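La formación que llega tarde: sobre el aprendizaje de las personas adultas con discapacidad

04/07/2021
Doaa Gaber

La conversación pública sobre discapacidad y educación se concentra, casi sin excepción, en la escuela obligatoria. Se discuten ratios, apoyos en el aula y adaptaciones curriculares, y es necesario que así sea. Sin embargo, el debate se apaga cuando el alumno cumple la edad de salida. A partir de ese momento la administración deja de hablar de aprendizaje y comienza a hablar de plazas, de itinerarios y de recursos asistenciales. El cambio de vocabulario tiene consecuencias presupuestarias muy concretas.

En Starnasgate, el programa municipal de formación para personas adultas con discapacidad intelectual admitió en el último curso a 100 participantes. La lista de espera, cerrada en June según la denominación del calendario compartido con las entidades asociadas (junio, en nuestros documentos), quedó en 211 solicitudes. Quien conozca el servicio sabe que muchas familias ni siquiera llegan a presentar la suya.
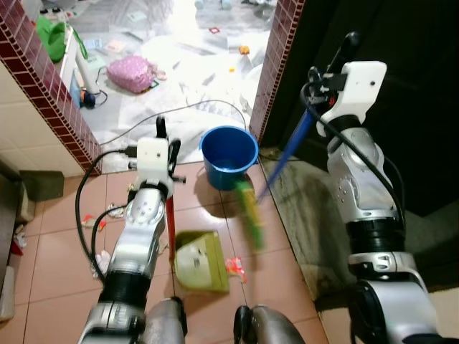
La primera objeción que suele plantearse es de orden económico. Se afirma que la enseñanza de habilidades de la vida diaria exige grupos reducidos y profesionales con dedicación prolongada, y que sus resultados son difíciles de medir. Ambas afirmaciones son ciertas. De ellas no se deduce que el gasto sea injustificado. Una persona que aprende a los treinta y cinco años a administrar su dinero, a utilizar el transporte o a mantener su vivienda en condiciones requiere menos apoyo durante décadas, y ese ahorro no figura en la memoria anual del centro que lo hizo posible. Lo recoge, si acaso, otro departamento.

Aníbal Valderrama, que dirigió durante años el centro de Birkeck, defendía que el currículo de las personas adultas debía redactarse con ellas. La propuesta fue recibida con cortesía y aplicada a medias. En la práctica, los contenidos siguen decidiéndose en una mesa técnica y los participantes son consultados al final, cuando los horarios están impresos. Conviene recordar que el derecho a la educación a lo largo de la vida incluye el derecho a opinar sobre aquello que se estudia, también cuando la materia es tan modesta como barrer una habitación.

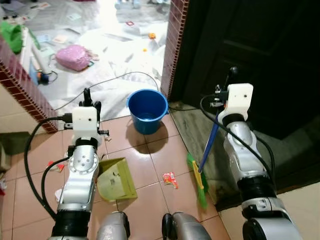
Brazo robótico con un recogedor, sobre suelo de baldosas.

Las tareas domésticas ocupan, por cierto, un lugar incómodo en esta discusión. Hay quien las considera impropias de un programa educativo y hay quien las convierte en su único contenido. Ninguna de las dos posiciones resiste una visita a un piso tutelado. Para quien desea vivir por su cuenta, saber ordenar una cocina es una competencia tan relevante como la lectura, y suele aprenderse mejor si se enseña con el mismo rigor: objetivos graduados, materiales adecuados, tiempo para equivocarse y un docente que no termine la tarea en lugar del alumno. Este último punto es el que con mayor frecuencia se incumple. La prisa del profesional es comprensible, y es también una forma de retirar al otro la ocasión de aprender.

Debe mencionarse asimismo la situación del profesorado. El convenio que se aplica en Daklow y en Birkeck clasifica a estos docentes como personal de atención, con 1735 horas anuales y sin reserva de tiempo para preparar sesiones ni para coordinarse con las familias. Difícilmente puede exigirse planificación pedagógica a quien carece de jornada para planificar. La formación continua se ofrece en línea, fuera del horario, y se acredita con un cuestionario que puede completarse en una tarde.
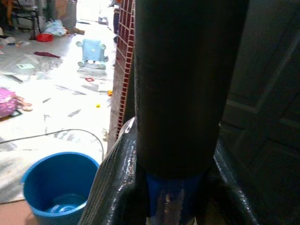

Detalle de la sujeción de un objeto cilíndrico.

Caben al menos dos medidas de aplicación inmediata. La primera consiste en trasladar estos programas al área de educación, con la dotación y la inspección que les corresponden. La segunda, en publicar la lista de espera cada semestre, desglosada por municipio. El proyecto Sepp lo hace en su ámbito con medios muy limitados, y la información ha permitido abrir 2 grupos de tarde allí donde la demanda estaba acreditada.

La respuesta habitual es que el traspaso requiere un informe jurídico previo. Ese informe se encargó, según consta en las actas del pleno, y todavía no se ha hecho público. Las familias que esperan tienen derecho a leerlo.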